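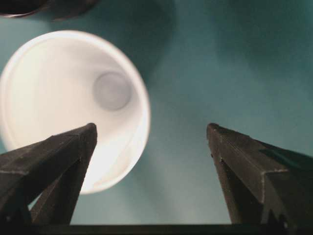

Teaching a manipulator by demonstration is mostly a matter of deciding what the operator is allowed to see, according to Styliani Margaritis, who runs the teleoperation bench at Proner in Brudville. Her operators work from the wrist view alone. They do not look at the arm. A white cup on a teal surface, seen from directly above with the fingers spread and the left tip over part of the opening, is a typical view during a cup task, and it contains most of what she wants to talk about.

"The operator has to judge height from that," she says. "Looking straight down, you get the rim as a ring and the base as a disc inside it. If the disc sits off to one side of the ring, you are not centered, or the cup is tilted, and you have to know which. A new operator will close the gripper at that point. An experienced one moves sideways first."

The cup set currently holds 1,174 demonstrations, collected since May. Each is recorded as joint positions, gripper opening and wrist video, and each is reviewed before it goes into training. Orestis Tsoukalas wrote the review tool, which he calls Jodik, and he is strict about what passes.

"Hesitation is the main reject," Tsoukalas says. "If the operator stops over the cup and thinks, the policy learns to stop over the cup. It does not know that a person was thinking. We trim short pauses. Long ones go out entirely."

Of the first 465 recordings, 300 were kept. The rest failed on pauses, on finger contact with the rim during approach, or on dropped video. Margaritis considers the ratio acceptable for a first month and has not tried to improve it by loosening the rules.

The bench supports two methods. In hand guiding, the operator holds the arm near the wrist and moves it through the task with the motors compensating for gravity. In remote control, the operator moves a small leader arm and the follower copies it. Proner started with the first and now uses it only for tasks that need contact force.

"With hand guiding, your own hand gets into the video," Margaritis says. "The trained policy then runs without a hand there, and the input has changed. You can mask it, but masking costs time. The leader arm gives you a clean view and worse feel. For cups I will take the clean view."

The loss of feel is real. Tsoukalas measured grip closure across operators and found that remote sessions squeezed harder — he attributes this to the leader having no force feedback. A software limit on closing now covers the worst cases.

Shadow is the other subject both return to. The arm can darken part of the work surface as it moves, and pale objects shade differently as a finger passes over them. Tsoukalas wanted diffuse panels on all sides. Margaritis refused.

"The shadow is information," she says. "It tells the operator where the fingers are. I would expect the policy to use it too, although we have not tested that separately."

The next set will use up to 3 objects per recording, with the order of picks left to the operator. Tsoukalas expects the reject rate to rise.

14 shares
3 comments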